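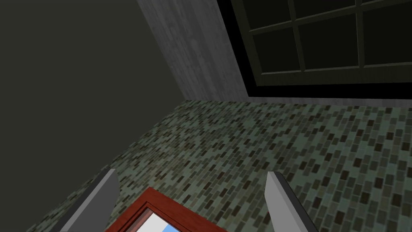

Preguntas frecuentes – Locales de ensayo Jalwood

Antes de escribirnos, échale un vistazo a esto. Contestamos todos los correos, pero a los que preguntan si hay aparcamiento les contestamos más despacio.

¿Hay aparcamiento?
No. Hay una zona de carga delante de la puerta donde se puede parar diez minutos. La policía municipal de Burville tiene una idea muy precisa de lo que son diez minutos, y los baterías otra.

¿Cómo reservo?
Por el formulario de la web o por teléfono, de 16:00 a 21:00. El bloque mínimo es de 3 horas. Cada cierto tiempo alguien nos pide una sola hora «para repasar dos temas». Con lo que se tarda en afinar, os quedaría tiempo para repasar medio.

¿Qué incluye el precio?
Batería sin platos, dos amplificadores de guitarra, uno de bajo, equipo de voces y tres micrófonos con su pie. Los platos, el pedal de bombo y las baquetas los traéis vosotros. También los cables, aunque sabemos que no los vais a traer – se alquilan en recepción a un precio pensado para que la próxima vez os acordéis.

¿Puedo cancelar?
Con 3 días de antelación, sin coste. Después se cobra la mitad. Si no aparecéis, se cobra todo, y esto incluye las separaciones de grupo de última hora por diferencias creativas. 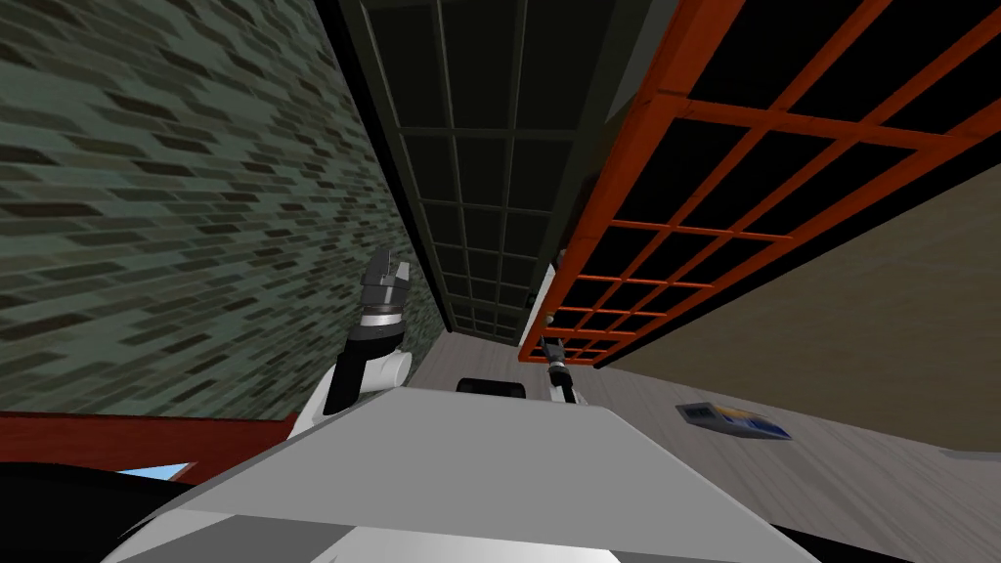 ¿Tenéis salas fijas por meses?
Sí, siete, y suelen estar ocupadas. La lista de espera se mueve sobre todo en abril, cuando los propósitos de Año Nuevo terminan de caerse. Si te apuntas, di qué instrumentos sois y a qué horas ensayáis. «Flexible» no es una hora.

¿Se puede grabar?
Se puede. No es un estudio y las salas están insonorizadas hasta cierto punto; ese punto lo marca Rajput, que ensaya al lado y toca doom metal muy despacio y muy alto. Si vais a grabar una balada acústica, preguntad antes por su horario.

¿Y si rompo algo?
Dilo. Halvard Hedlund arregla casi todo lo que lleva válvulas y no levanta la voz, aunque suspira de una manera que se recuerda. Los parches rotos por uso normal corren de nuestra cuenta. Los atravesados con el mástil de un bajo, no.

¿Se puede beber y comer dentro?
Agua, sí. Cerveza, con tapón y lejos de la mesa de mezclas. Comida con salsa, jamás.

¿Damos conciertos?
Vosotros sabréis. Si la pregunta es si los organizamos nosotros: una vez al trimestre montamos una noche abierta con los grupos de la casa, tres temas por grupo. El sorteo del orden es público, y aun así siempre hay quien pide el recuento.

¿Hace frío en invierno?
Hay calefacción desde las 17:00. Antes de esa hora recomendamos temas rápidos.

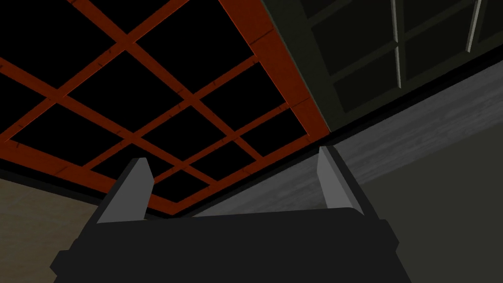
Vigas de color rojo anaranjado, en retícula.

¿Puedo dejar mi ampli de un día para otro?
Solo con sala fija o taquilla. La taquilla se cierra con candado propio, así que haz copia de la llave y no la guardes dentro.

¿Emitís factura?
Sí, a nombre de quien reserva. Los nombres de grupo no sirven como razón social. Lo comprobamos con los chicos de Platedel, que insistieron bastante.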